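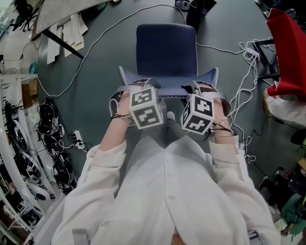

Figure 1. Marker cubes on the backs of both hands, two straps for each hand.

Unit 18. The Drita station: preparing and daily care
Course notes, Lụa Phùng. Corrections by Neema Lukumay.

1. What belongs to the station

In Unit 17 we spoke about the theory of marker tracking. Today we go to the station itself. Drita has two kinds of input: the cubes, which are worn on the hands, and the hand-held gripper, which we call Kim in all our documents. Both are tracked by their printed patterns. The arm in the Gesau lab repeats the motion later, so an error of the cube becomes an error of the arm, and there it is much more difficult to find.

2. Putting on the cubes

Take off rings. A thin bracelet can stay if it does not touch the strap. Put the hand flat on the table, palm down, and place the cube on the back of the hand. Close the strap at the palm first and the strap at the wrist second. Then make a fist three times and look again. The cube may lean a little to one side, and this is no problem for the tracking. It is a problem if the cube changes its lean during the work.

The cords should run toward the wrist with a small slack. If the cord is tight when the wrist is bent, open the wrist strap and begin again - please do not pull on the cord.

Left and right cubes are not the same. If you exchange them, the software will still start and will show no error, but the two hands are crossed in the file. Last March we lost a full afternoon of recordings in this way.

3. Zero position

Both hands rest on the table and do not move. Start the program Purnia and wait until it has collected 60 good samples for each hand. If the counter stops before this, there is usually a reflection on one face of the cube. Turn the hand slightly and repeat.

4. The gripper

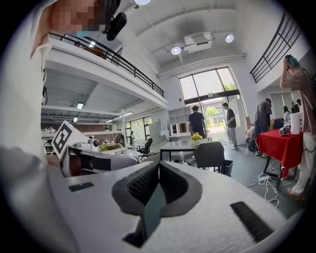
Figure 2. The hand-held gripper seen from above. The marker tag is on the side arm, with the small camera lens next to it; the fingertips have ribbed pads.

Check these points each morning, in this order:

Lens. Wipe with a dry microfiber cloth only. No alcohol.
Tag. The card must lie flat. If a corner is lifted, replace the whole card and do not glue it.
Pads. Look into the ribs from the side. Dust and small fibers collect there and the grip becomes weaker. A soft toothbrush is enough.
Fingertips. Close them slowly and watch if they meet evenly along the full length.

After a new tag is mounted, the distance from tag to fingertip must be measured again and written in the station book. The value for our Kim is 198 mm. If your value is different by more than one millimeter, measure a second time before you change the file.

5. Worn pads

Pads are changed as a pair, also when only one is worn. Remove the old pad from the narrow end, clean the surface, press the new one for one minute. The ribs of both pads must go in the same direction (students forget this very often). The station should rest for one hour before the next recording.

6. Homework

Write down the morning check for your own group, on one page, with the name of the person who is responsible for each point. Bring also your measured tag distance. We will compare the values at the beginning of the next unit.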